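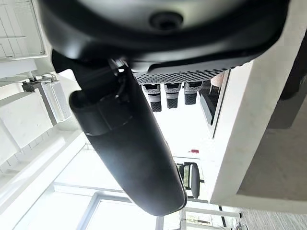
Home About us Get advice Campaigns FAQ Donate Contact

Frequently asked questions: asylum support and housing

Andevley Migrant Rights Network gives free advice to people seeking asylum in Cliststead, Sonstead and the villages between them. These are the questions our advisers hear most often. The answers are general. If you have had a letter with a deadline on it, please contact us before you rely on anything you read on this page.

Who can use your service?

Anyone who has claimed asylum, is about to claim, or has had a claim refused, and who lives in our area. You do not need to be referred. We also speak to friends, hosts, teachers and health workers who are helping someone, as long as that person agrees.

Do I have to pay?

No. Our advice is free and so are our interpreters. If anyone asks you for money in our name, tell us.

Will you tell the Home Office that I came to see you?

No. We do not pass on your name, your address or anything you say to us unless you give permission. When we write to the Home Office or a housing provider for you, we ask you to sign a form first. You can change your mind later and we will stop acting for you.

The one exception is where we believe that you or a child is in serious danger. We would try to talk to you about it first.

What is asylum support?

It is housing, a small weekly payment, or both, for people who are waiting for a decision and have no other way to meet their basic needs. You have to show that you are destitute, or soon will be. In plain terms, you have nowhere adequate to live or cannot afford food and other essentials.

Some people have somewhere to stay with family or friends and only need the payment. You can apply for that on its own.

Can I choose where I live?

Usually not. Housing is offered wherever there is space, and it may be a long way from people you know. You can ask to be placed in a particular area if you have a strong reason, for example hospital treatment that would be hard to move, or a child close to important exams. Send evidence with the request. A letter from a doctor or a head teacher carries more weight than a letter from us.

I have been told to move. Can I refuse?

Speak to us before you refuse. If you turn down a move without a good reason, your support can be stopped, and it is much harder to get it back than to keep it. We have helped families in Sonstead to delay a move on medical grounds, but in each case the evidence went in before the moving date.

If a driver arrives and you have had no notice at all, telephone us straight away. Ask the driver for the name of their company and write it down.

My room is damp or something is broken. Who do I tell?

Report it to the housing provider first, using the telephone number in your welcome pack. Ask for a reference number every time. Take photographs and keep a note of the date and who you spoke to. If the repair is not done, bring the reference number and the photographs to us and we will raise a complaint.

You will not harm your asylum claim by complaining about your housing. The claim and the housing are dealt with separately.

Can I work?

Most people who are waiting for a decision cannot take paid work. There is a process for asking permission after a long delay that was not your fault, and the kinds of job allowed are limited. Volunteering for a charity is normally allowed — but check with us first if the organisation is a business, or if it offers you anything beyond your travel and lunch costs.

Can my children go to school?

Yes. Children of school age have the right to a school place whatever stage the claim has reached. Apply to the council in the usual way. If a school says it is full or asks for immigration papers before it will accept a form, let us know.

Can I see a doctor?

Yes. You can register with a GP without proof of address or immigration status. Some receptionists still ask for them. We can give you a card that explains the rules, in 15 languages.

I have been given refugee status. What happens to my housing?

Your asylum support will end and you will get a letter with the date. Do not wait for that date. Apply for benefits and contact the council's housing team as soon as you have your decision. Kanako Kawaguchi runs our move-on sessions in Cliststead and can sit with you while you make both applications.

My claim was refused. Do I have to leave my accommodation?

It depends on whether you can still appeal and whether you have children. The time limits are short, so bring the refusal letter to us the day you get it. We are not solicitors and cannot run your appeal, but we can help you look for one who has space.

When are you open?

Drop-in at the Katayama Room, Cliststead, starts at 10am. Please arrive by noon if you need an interpreter. In August we run a telephone service only. The Sonstead session is by appointment.

How are you funded?

By grants and by local people. We take no money from the Home Office or from housing providers. Last year the hardship fund paid out a little over £2,000, mostly for bus fares, phone credit and baby milk.

How do I make a complaint about you?

Write to our coordinator, Kumiko Katayama, at the office or through the contact page. You can write in any language. She will reply within 15 working days, and making a complaint does not affect the help you get from us.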